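Groundstaff and Venue Work > Machines and kit

Robot on the track, what happens to our hours?

lane4sweeper
I'm one of the ground team at an athletics track, eight lanes of red synthetic, stand on one side, grass in the middle. The contractor, Belmonte, is bringing in a Stosex inspection robot from January. It goes round the lanes and logs debris, worn line paint and soft spots. At the moment I walk the lot before the first session, which takes me 41 minutes on a normal morning. They say nobody is losing their job but the walk is coming off my sheet. Has anyone been through this?

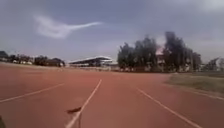 My worry is the half hour at the start. That walk is when I notice the gate hinge has gone or the long jump cover has blown off. None of that is on the robot's list. I asked the supervisor who picks those up and he said to raise it on Wednesday.

mowerman_72
We had the Wuseo one at our place for a season. It found plenty. Then somebody still had to go out and pick it all up, so I was walking to 30 pins on a tablet instead of walking the lanes in order. Took longer, if anything. Ask who clears the alerts and whether a leaf counts as one.

kerbandchannel
Disagree with mowerman. Ours was bad for the first month and then we turned the sensitivity down. Leaves and twigs get left for the blower, anything bigger gets a pin. I do line repairs now with the time I got back and my knees are better for it. I went from labourer to operator grade as well — not a fortune, but it's on the payslip.

mowerman_72
You got the grade. We got the tablet.

lane4sweeper
That's useful, both of you. Grade hasn't been mentioned here at all. The only figure in the letter is 500 hours a year "released", with no word on where they go.

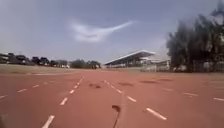

tracksidebev
Who is responsible if the robot misses something and an athlete trips on it?

kerbandchannel
At our place it's still the duty groundsman, because he signs the track open. The robot's log is attached to the sheet but it doesn't sign anything. Get that in writing before you start.

tracksidebev
Then he's signing for a surface he hasn't walked. I wouldn't put my name to that.

kerbandchannel
He can walk it if he wants to. Most mornings he looks at the log and does the bends and the start area.

oldspikes
I did the Briltamard training for these, one day, 32 slides and a go with the controller. Fine for charging and stopping it. Nothing on reading the log, which was the part we needed. Push for a second day.

lane4sweeper
I'll ask for the grade, the sign-off wording and the second day. I'm also going to ask to keep a short walk round the gates and covers, 15 minutes would do it. Will post what they say.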